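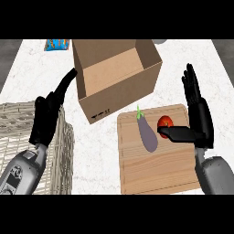
**Week 4 – Gathering demonstrations (Urquhart)**

Read section 2 of the Nekamer notes before lab. The short version: a policy learns what you show it, including the parts you wish you hadn't.

Vocabulary we'll use all term:

- *Episode*: one attempt, from reset to stop.
- *Demonstration*: an episode you're willing to put your name on.
- *Reset*: new object positions. Nudging the tomato a hair to the left is superstition.

**Why simulate?** Marble is free, and eggplants don't rot over spring break. The price is contact. A simulated thumb against a simulated tomato obeys whatever friction value somebody typed in, so write that value in your log.

**Your quota.** Each pair records 100 episodes of the two-arm grocery task. Last year's class turned in 1570, and 800 survived Yiran Hou's filter. Most of the rest died of one cause: the operator paused to think. The learner copies the pause faithfully and has no idea what you were thinking about.

**Keep or toss?**

- Dropped it, picked it up again, finished: keep, tag `recovery`.
- Arms collided: toss.
- Idle arm wandered off while the other one worked: toss – and park it next time.
- Beautiful, but wrong object: relabel the instruction. Ask Struan how.

Vary the start poses *before* you get bored. Episodes 60 through 100 are always suspiciously alike.

Logs go in the Flukau folder by noon.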